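How to re-cane a chair seat

Pre-woven cane is held in a groove by a strip called spline. If your seat has a groove running around the frame, this method will work. If it has a row of drilled holes, you need hand caning.

Cut the new sheet 3 cm bigger than the seat on every side. Lay it in warm water for 60 minutes, and put the spline in for the last 19.
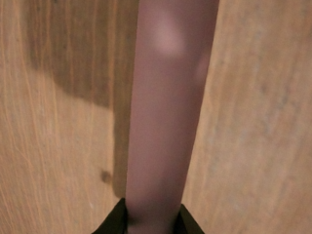 Cedesdale Furniture Repair Club
Bench notes by Carys Rees

While the cane soaks, clear the groove. Run a knife along both edges of the old spline, then lift it out with a narrow chisel. Stubborn glue softens with a little vinegar. Let the timber dry before going on.

Centre the sheet with the weave square to the front rail. Tap it into the groove with a wedge, starting at the middle of the back, then the front, then the sides.

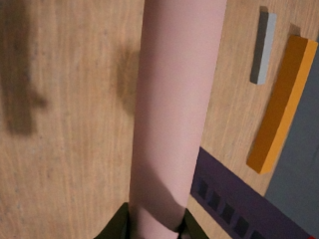

Trim the cane just below the outside lip of the groove. Run a bead of white glue along the bottom and tap the spline in with a rubber mallet, mitring it at square corners. Wipe off any extra glue with a damp rag.

The seat will feel slack at first and tighten as it dries. Leave it for 3 days before anyone sits on it. Ilgın Polat has spare wedges in the grey cupboard if you need to borrow one.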